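Lullitdale Children's Health Library
For readers ages 8 to 11

What Are Hormones?

Your body has many parts, and those parts need to send messages to one another. Some messages travel along nerves and arrive in a flash. Others travel in the blood and take more time. The messages in the blood are called hormones.

Where Hormones Come From

Hormones are made in small body parts called glands. One gland, the pituitary (say: pih-TOO-ih-tare-ee), sits at the base of the brain and is the size of a pea. It tells several other glands when to start work and when to stop. The thyroid, in the front of the neck, helps set how fast the body uses energy. The pancreas, behind the stomach, makes insulin, a hormone that helps sugar move out of the blood and into the cells.

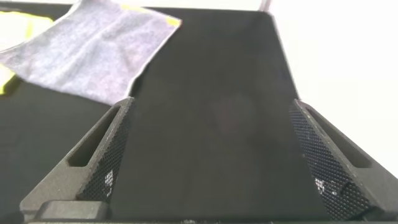

How a Hormone Finds the Right Place

Blood carries a hormone to nearly every part of the body, but only certain cells can read its message. These cells have receptors. A receptor works like a lock, and the hormone is the key that fits it. Cells without the right lock let the hormone pass by.

Hormones and Sleep

When evening comes and the light fades, a tiny gland in the brain makes more of a hormone called melatonin. It helps the body get ready for sleep. Bright light at bedtime can slow this down - even the light from a tablet.

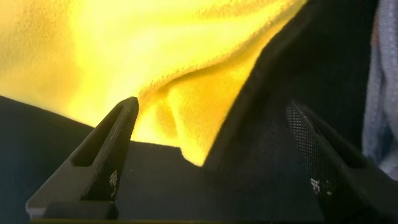 Soft yellow fabric with a deep fold.

Hormones and Growing

Growth hormone helps bones and muscles get bigger. The body releases much of it during deep sleep. Later, other hormones begin the changes called puberty. These changes start at different ages for different children, and a wide range of ages is healthy.

If you have questions about how your body is growing, talk with a parent, a school nurse, or your doctor. 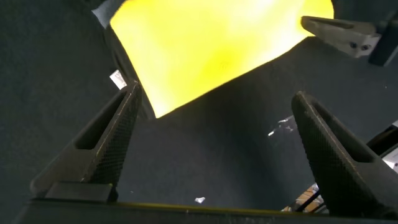
Yellow cloth and dark fabric.

Words to Know

Gland: a body part that makes hormones or other useful fluids.
Insulin: a hormone that helps cells take in sugar.
Receptor: the part of a cell that a hormone fits.

Reviewed by Rigoberto Nava, Health Education Office, Lullitdale
Last reviewed: Thursday, February 25, 2021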